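Home | Notebook | Gear | Walks | Contact
Search this notebook Go

09/05/2022 — bench notes, Cunha house project

Good long day on the audio for the Cunha house night tour, and I want to get it all down before I forget which file is which. The upstairs hallway loop runs 252 seconds now, with the footsteps at the start and the humming well buried under the wind. I love the humming! It's the old lullaby take from August, slowed a touch, and it still gives me goosebumps (even with the shop lights on and a sandwich in my hand).

The Noltix player skipped on 3 of 28 runs, always at the loop point, so I've trimmed the fade and will run it again tomorrow. The Jodura speaker goes behind the nursery door, turned down to 16. 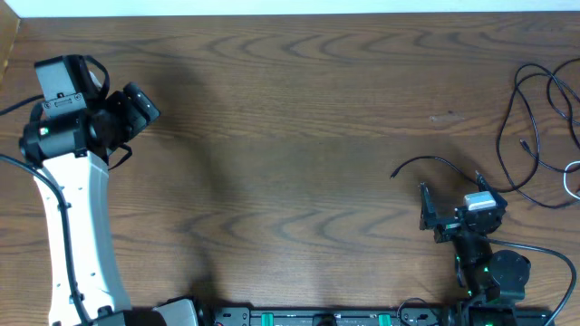
Wood tabletop, arm at left, green light on.

Still to sort out: the Enach mill stop wants its own story card, and I'd dearly like it to keep the miller's bell and drop the chains — every haunted place in the state has chains. If anyone has a better bell recording than mine, leave it in the shared folder, please and thank you.

We use cookies to remember your visit. OK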